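Search this site
Enter keywords
Go

Shemweta warehouse changes how it accepts donated shelter goods

The Shemweta relief warehouse in Flalville will stop taking unsorted household donations at the end of December and will accept only goods that match a published request list, its operating group said Sunday.

The change covers deliveries from individuals, schools and businesses. Goods already booked for delivery will be received under the old terms. Cash gifts and bulk shipments from partner agencies are not affected.

Under the new procedure, a donor must submit an item list before delivery and receive a booking code. The code has to be written on each carton. Cartons without a code will be turned back at the gate, and drivers will be given the address of the nearest reuse shop.

Wekesa Khaemba, the warehouse's logistics manager, said the main constraint is labor on the receiving floor. A mixed carton has to be opened, sorted, checked for expired or damaged contents and packed again before it can be entered in the stock system. A carton holding one type of item can be weighed, labeled and shelved.

"We have the racking. We don't have the sorting hours," Khaemba said. "A pallet of one blanket type moves through here the same day. A pallet of mixed bags can sit for two weeks."

The request list will be revised twice a month. The first version has six categories: blankets, tarpaulins, cooking sets, water containers, hygiene packs and rope. Each entry gives a minimum specification. Blankets must be new or laundered, free of tears and packed by size. Tarpaulins must have intact eyelets on all four sides. Hygiene packs must be sealed, with the expiration date showing on the outside of the pack.

Clothing is not on the first list. Tatu Urio, who coordinates field distribution from Gotberg, said field teams still hold enough clothing from earlier shipments and have asked for no more until the current stock is issued. Children's shoes may be added at a later revision, she said, if they can be supplied in matched pairs and sorted by size.

Carton weight is now limited to 20 kilograms. The previous rules set no limit, and crews at the Gotberg transfer point had been splitting heavy cartons by hand before loading them onto smaller vehicles. Liquids must travel upright in a separate carton marked on two sides.

Eleri Vaughan, who runs a donor group that has sent goods through Flalville, said the advance list would be workable for organized collections but harder for people who bring a few bags on their own. Her group plans to combine small gifts into single-item cartons before booking a slot.

"Most people ask us what is needed before they pack anything," Vaughan said. "Until now we had no current list to show them."

Booking requests will be handled through Lornik, the stock system already used at the warehouse. Donors do not need an account. A paper form will be kept at the gate office for those without internet access, but a paper booking must be made before the delivery day. 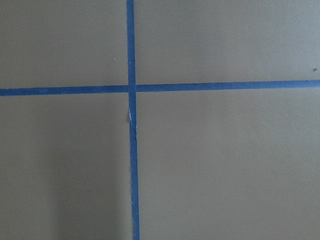 Delivery hours

Receiving hours remain in the morning only. Trucks with a tail lift should report to the north gate, and cars and vans to the gate office. Drivers are asked to stay with their vehicles until a dock is assigned.

Wiremu Hinds, the receiving supervisor, said late arrivals will be rebooked and not unloaded out of turn. Partner agency shipments keep priority at the docks when both arrive together.

The operating group will review the procedure after the second revision of the list. Carton rejection rates and average time to shelf will be reported to partner agencies.

Related items

Gotberg transfer point adds covered loading area
How to pack blankets for long-distance shipment
Henrik Reuter: Why cash reaches the field faster
Tarpaulin specifications, updated
Flalville warehouse seeks forklift operators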